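Windville Court Says a Holding Company Must Pay Its Subsidiary's Rent

A county judge in Windville has ruled that Kirnero, a holding company with a taste for short meetings, must cover the unpaid rent of Toltilum, the company it owns outright and has spent two years insisting it barely knows.

The dispute goes back to a lease on a former carpet showroom on Price Street. Toltilum signed for five years, moved in, sold kitchen storage there for a while and stopped paying in February. When the landlord, Rhun Owen, went looking for his money, he found a tenant whose bank account held 56 dollars and whose mailing address was a desk at Kirnero.

Kirnero's position was the usual one. A corporation is a separate legal person, its shareholders don't answer for its debts, and a landlord who wants a parent company's guarantee should ask for it before handing over the keys. Owen had not asked. His lawyer conceded this early and without visible pain.

What the lawyer brought instead was paperwork, or a shortage of it. Toltilum was supposed to hold annual meetings of its board. The minute book contained the record of one, which opened and adjourned in the same minute and misspelled the company's name. The two directors were also the directors of Kirnero, and when asked in court which hat they had been wearing when they approved a transfer of Toltilum's sales income to the parent, one of them asked for the question to be repeated.

There were 40 such transfers. None came with a loan agreement, a dividend resolution or an invoice. One was labeled "tidy up." Toltilum's electric bill was paid by Kirnero, Kirnero's holiday party was paid for by Toltilum, and a delivery van changed owners on paper whenever its insurance came due.

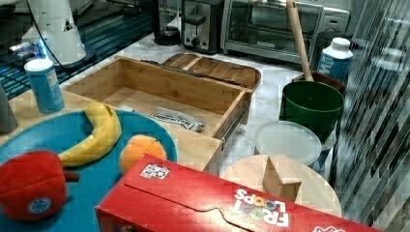

Beca Hughes wrote in to say that she had kept the books for a family firm with three subsidiaries and that none of this surprised her. In her experience the separate bank accounts get opened with great ceremony and are treated as one big pocket by spring. She added that she used to type up minutes for meetings held in a parked car, but that she did at least type them up.

The judge took a similar view at greater length. Owning all of a company's stock is allowed, the ruling says, and so is sharing directors. Starting a company with little money isn't fatal either, provided it is left with enough to meet the bills it could reasonably expect. Toltilum was launched with 3,000 dollars, less than its first month's rent, and everything it earned after that went upstairs within days. The court found that Kirnero had treated its subsidiary as a drawer in its own desk and could not now claim the drawer was locked.

Lawyers call this piercing the corporate veil, a phrase that makes it sound more exciting than an afternoon of bank statements. Courts do it sparingly. The ruling takes care to say that a creditor's disappointment isn't enough, and that Owen would have lost if Kirnero had kept the two sets of affairs apart, even sloppily. The transfers carried the day, along with an email in which a director told the landlord that "we" would be catching up on the rent shortly. Much of one morning was spent on who "we" might have been.

Kirnero now owes the back rent, interest and the cost of removing a sign. It says it respects the court and is considering an appeal. Its statement was issued on Toltilum letterhead, and a corrected version followed almost an hour later.

Owen says he has no plans to change his line of work, though he has changed his lease. The new form has a page for a parent company's guarantee, with a signature line and, beneath it, a box asking the signer to print the name of the company they are signing for.

The showroom is back on the market. A hearing on legal fees will be scheduled once the parties agree on how many of them there are.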